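Notebooks > Kitchen Sim > Arm Faults > Wrist Stuck at Shelf

August 31, 2022

Picking up where the last entry stopped. The overnight batch on the Molleo kitchen died again, same place as before: arm goes up for a mug on the open shelf, wrist housing touches the underside of the shelf, controller keeps pushing, joint torques climb to the limit and the episode is thrown out. 150 episodes queued, 7 ended this way. The rest either finished or failed for ordinary reasons (bad grasp, mug knocked over) and I'm leaving those out of this entry.

It's simulation only, so no hardware was hurt, but the same planner build is due to go on the real arm in the Jõgi room and I don't want it there until this is understood. A real shelf would not take that push well, and neither would the wrist.

What I knew this morning

All 7 are mug tasks. The toaster lever task uses the same scene and the same start pose and has never tripped the fault. Neither have the faucet tasks. So it isn't the base position or the robot model as such, it's something about reaching up and over that shelf edge.

The log shows the planner reporting a clear path each time. Contact comes anyway. First suspicion was tracking error, the arm lagging its path on the way up and cutting the corner. Pulled the joint traces for two of the bad runs and the lag is tiny until the moment of contact. The arm is going where it was told to go. The path is wrong.

Second suspicion was the collision model of the arm. Someone simplified the wrist meshes in February to speed things up, and the squared housing could have ended up smaller for the planner than for the physics. Overlaid the two. They match well enough, the planner's version is a bit fatter if anything. Dead end, but it took most of the morning.

Then I stepped one of the bad episodes by hand with the viewer open and paused it with the wrist up near the shelf. 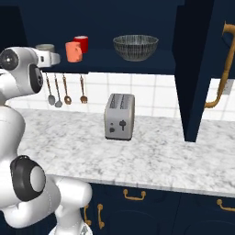

Steps from there

1. Turned on collision shapes in the viewer. The upper cabinet's box, as the planner has it, starts too high. The thick front edge of the shelf isn't covered by it at all, so to the planner there's free space where the physics has solid shelf. The gap is 4 cm.

2. Checked where the box comes from. The Hililari exporter builds planner shapes from the cabinet asset, and the shelf board is a separate child part in that asset. The exporter takes the parent's bounds and skips the child. The physics side loads the full mesh, so it gets the board. That explains the disagreement.

3. Checked the hanging utensils while I was there. They're missing from the planner scene too. No fault from them so far, but the arm could sweep straight through where the planner thinks there is only tile. Added to the list.

4. Patched the exporter to walk the children and write a box for each. Re-exported the kitchen. Shelf edge now shows up in the planner view where it should.

5. Reran the 7 bad seeds. Five finished. Two came back as "no path found", both with the target mug toward the left end of the shelf, close to the arm. I'd take that over a collision, but it means those mugs may not be reachable from this base position without a different approach angle. Not fixed today.

The part that bothers me more

The torque limit stopped the episode, but only after the controller had pushed on the shelf for nearly a second. The contact monitor should have stopped it first. It didn't fire in any of the 7. Found it set to watch the gripper links only, so a hit on the wrist or forearm doesn't count. The same config file is used on the real arm.

Changed it to watch every link from the shoulder out. Ran one bad seed on the old scene on purpose, and it now stops on first touch. I've put a hold note on the Jõgi arm: no shelf tasks until the new config is loaded and tested there at low speed with a foam block, one person on the stop button.

Still open

- utensils as planner shapes, probably one box for the whole row
- left-end mugs, no path
- run the patched exporter over the Zokus kitchen, same cabinet asset family, so likely the same hole
- add an export check that compares planner bounds against physics bounds and complains past 5 mm
- full batch again tonight with both fixes in

Comments

Confirmed on Zokus. Shelf board missing there as well, and one drawer front. Re-export fixed both.

Does the monitor ignore the mug itself once it's grasped? Last time I widened the link list it tripped on every pick.

Reply: gripper-to-target contact is still masked. Forearm to mug isn't, and I'd like to keep it that way.

Foam block is in the cupboard by the Jõgi door. Please put it back after.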